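Section 3: Dressing the Table

Before you begin

By now your Ludstead table should be standing level and the leaf, if you bought one, should be locked in place. If the table still rocks when you lean a hand on it, please go back to Section 2 and turn the feet until it settles. It is a dull little job, we know, but far easier to do now than with a cloth and flowers on top!

You will need:
The Petek table cover (folded in the flat box)
The clips from the small paper bag
A soft, dry cloth
A bouquet or other centerpiece of your own choosing
One or two small trays, if you like to use them

The Petek cover measures 220 cm along its longer side. Covers from the older Traner range are a different shape and will not sit properly on this table, so do check the label sewn into the hem before you unfold the whole thing.

Putting on the cover

1. Wipe the tabletop with the dry cloth. Crumbs and grit have a way of hiding along the joint of the leaf, so run the cloth along there twice.

2. Lay the folded cover across the middle of the table with the hem label facing down. Open it toward one end, then toward the other. Two people make this much easier, but you can manage perfectly well alone if you walk around the table and take your time.

3. Pull the corners down gently until the drop looks the same on both long sides. Stand back a few steps and look at it from the end of the table, where a crooked edge shows up best.

4. Smooth the top with the flat of your hand, working from the center outward. Some folds will stay in the fabric after its time in the box, and a few soft ones do no harm. If they bother you, leave the cover on overnight before trying anything else.

5. Push one clip over the edge at each corner until you feel it grip.

Caution: Never iron the cover while it is on the table. The heat can mark the finish underneath, and that kind of mark is not covered by the Stosau guarantee.

Placing the centerpiece

6. Find the middle of the table by eye and set your flowers there. A low, closely packed bouquet works nicely, as guests can see one another over it. Beathag Farquharson, who drew up the table plans for this guide, is fond of red roses on a brown top and keeps plenty of leaf in among the blooms — but please use whatever you have in the garden or can find at the market.

7. If you are laying the bouquet straight on the cover, dry the stems first and shake off any loose leaves. For a vase, put a mat beneath it.

8. Set a tray toward each end, leaving open space between it and the flowers. White trays are easy to find again on a dark surface. Keep what goes on them small and simple.

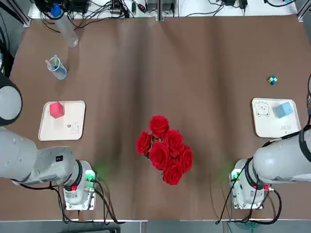
Fig. 3. Red roses in the middle of the table, with a white tray toward each side.

9. Walk once around the table and check that nothing sits on a corner clip or hangs over the edge.

Note: Cut flowers can stain. Rose petals in particular will leave color behind if they are pressed into damp fabric, so pick up any that fall before you wipe the table.

Care between meals

Shake the cover outdoors and wash it on its own the first time. Spills should be dabbed, never rubbed, and the sooner the better. Remove the clips before washing, and put them back in their paper bag so they don't wander off into a kitchen drawer.

Should a clip break or go missing, ask for part 793 when you write to us. Murdo Tennant looks after spare parts and sends out orders every Thursday.

Continue to Section 4 for folding the leaf away.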